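Costel Dobre has spent most of his working life on the question of when a jar of pickled vegetables is finished. He runs production at Mamis, a small fermentation shop in Menby that sells sauerkraut, whole cucumbers and a beet brine called Cuvura. The shop turns over 12 barrels at a time, and he keeps a written log for each one.

"Salt by weight, always," he said when asked where home fermenters go wrong. "A tablespoon of coarse salt and a tablespoon of fine salt are two different quantities. People follow a recipe written for one and use the other, and then they blame the cabbage."

His standard for shredded cabbage is 2 percent salt by weight of the trimmed vegetable. Whole cucumbers get a stronger brine, mixed separately and poured cold. He does not rinse the cabbage after shredding. The outer leaves are removed, the core is cut out, and the shreds are salted in batches of 500 grams when he is testing a new supplier.

The test batches matter more to him than the barrels. Cabbage delivered in August carries less sugar than the late crop, in his experience, and the acid comes up slowly and stops early. "You can taste it," he said. "It is flat. The texture is acceptable, but there is nothing behind the salt." He sells the summer product only as an ingredient for soup.
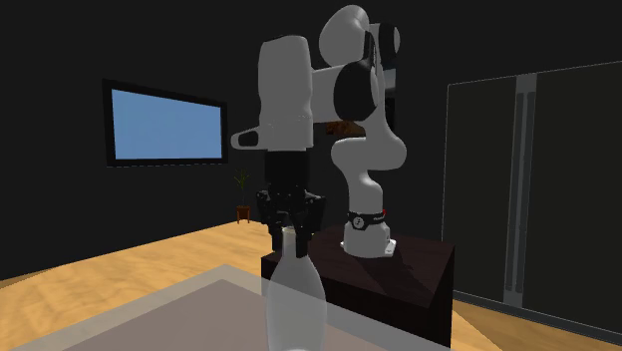
Temperature is the second variable. Dobre holds the barrel room at 65 degrees Fahrenheit and is skeptical of anyone who promises a finished kraut in a week. A warm room produces acid faster, he said, but the shreds soften and the flavor turns sharp. A cold cellar works if the customer can wait. His own barrels stay closed until the log shows three matching pH readings in a row, taken on separate mornings.

The meter is calibrated every Monday against two buffer solutions. He used paper strips for years and gave them up after the beet brine went into production, the color of the liquid having made the strips unreadable.

On surface growth he was brief. A thin white film on the brine is usually yeast, and he skims it. Anything fuzzy or colored means the batch is discarded, including the portion under the brine. "I get letters about this," he said. "They want permission to scrape it off. I don't give it."

The house cucumber recipe came from his former business partner, Bogdan, who used horseradish leaf and sour cherry leaf in every barrel. Dobre kept the horseradish. He dropped the cherry after a side-by-side trial of 50 jars in which he found no difference in crispness — a result Bogdan still disputes. "He says I opened them too early. It is possible."

There are no plans to enlarge the shop. A second barrel room would need its own cooling and its own drain, and the floor in the present one slopes the wrong way as it is. He would prefer to fix the floor.

Contact | Copyright Menby Food Notes, all rights reserved | Back to top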